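Resealable bag

A resealable bag is a flexible container, usually made of plastic film, that can be opened and closed many times. It is used in homes, shops and laboratories to store food, small parts and papers. The most common types close with two interlocking strips pressed together by hand or by a small sliding clip.

Construction

The body of the bag is made from thin film, folded and sealed along the sides. The closure is formed separately or together with the film. It has a ridge on one side and a matching groove on the other. Double-track closures use 2 ridges and 2 grooves, which hold more firmly but take more care to line up. Slider bags add a clip that joins the strips as it moves along the opening. Many makers color the strips so that the opening is easy to find.

Use in food storage

Fresh fruit, bread and cooked dishes are often kept in resealable bags. Bags meant for the freezer are made of thicker film. Ripe fruit gives off moisture, and produce bags may have small holes for this reason — these are not suited to liquids.

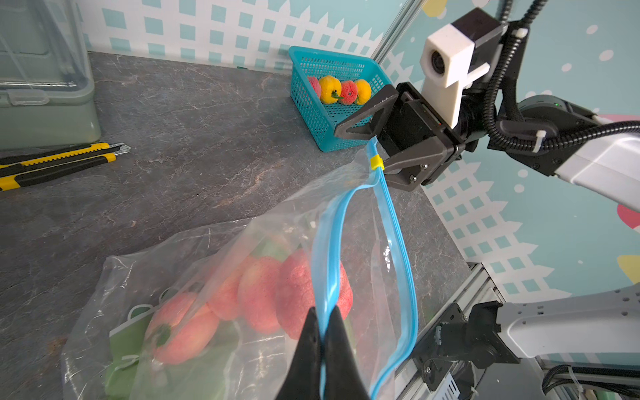
Reuse and disposal

Bags can be washed by hand and dried open. Those that have held raw meat are generally thrown away. Thin film can jam sorting machines, and many towns do not accept it in household recycling. In Hernham, shoppers may return clean bags to the Ambrosio grocery store, where they are packed in bundles of 500 and sent for processing.

See also

Food storage
Plastic film
Zipper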